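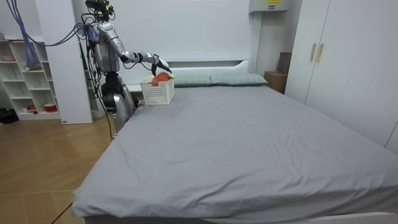

Clostura Bedroom Set: notes on good practice

Hello, and thank you for taking an interest in Clostura! The set holds 1438 episodes of a humanoid picking things up and putting them down in a furnished bedroom, and before you add any of your own we'd be ever so grateful if you read the house rules.

Cables first. Check every run from the robot to the floor before power goes on, and again after anybody has moved the bed. Keep people out of arm's reach while the arms are live — yes, even if you only want to straighten a pillow.

Soft things such as fruit want a gentle grip, so please stay with the low force setting, and swap a piece once it has bruised. Baskets may go anywhere on the mattress that the hand can reach without the robot leaning on the bed frame.

Failed grasps stay in! Mark them "failed" and carry on; we have 22 so far from the April sessions and they are every bit as welcome as the tidy ones.

Questions about the rules go to Bhupendra Yadav at Morner.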